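Back from Donen, feet sore, coat smelling of other people's coffee. Kjell had talked me into the open day at Brudness weeks ago and I had run out of excuses. "You'll change your mind once you see it," he said in the car. I have heard that before, mostly from Kjell.

We were handed badges and walked past a wall of old photographs from when the place was still making hinges. I would have been happy to stay with the hinges. Then a talk, in a room with 25 chairs and one working radiator. The speaker used the word "dexterity" so often that I started drawing little hands in the margin of the program. He had a slide with the number 3000 on it, very large, and I never caught whether it was hours, tries or dollars. Kjell thought tries. The man next to me thought dollars and looked worried.

After that they let us through to the demonstrations. The first was a cart that followed a line on the floor, and I have nothing to say about the cart. The second was the one Kjell had come for, the Safavi cell, which is a dark gray box with an arm in it. The job was to put shapes into a block with holes in it. My granddaughter has one of these and is quite good at it.

I stood there longer than I meant to, I'll give it that. Vratislav Sýkora was running it, a patient man with a cold, and he let me ask everything. Does it know which hole before it starts? Yes, mostly. What does "mostly" mean? He blew his nose and said the lighting matters. Could it do the same thing on my kitchen table, with the cereal out? He said not this year. 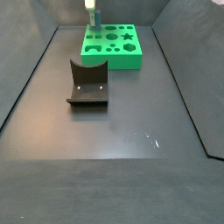
The gripper down at the back corner of the green block. Star hole still open.

Kjell was delighted, naturally. He kept nudging me every time the thing moved. I asked Sýkora what a customer would want it for and he said the shapes stand in for parts, and that a firm called Arnomwood was interested. Interested how? Interested enough to visit, he said. Well, so was I, and I'm not buying one.

What bothers me is how tidy it all is. Plain walls on the sides, plain wall behind, one toy on the table and a black bracket in front of it. Anyone can look clever in a box like that. I said so to Kjell over the soup and he said I'd have said the same about the first sewing machine. Maybe I would have. The soup was 4 dollars and mostly barley.

Home by six. Must return his umbrella, and look up what the 3000 was.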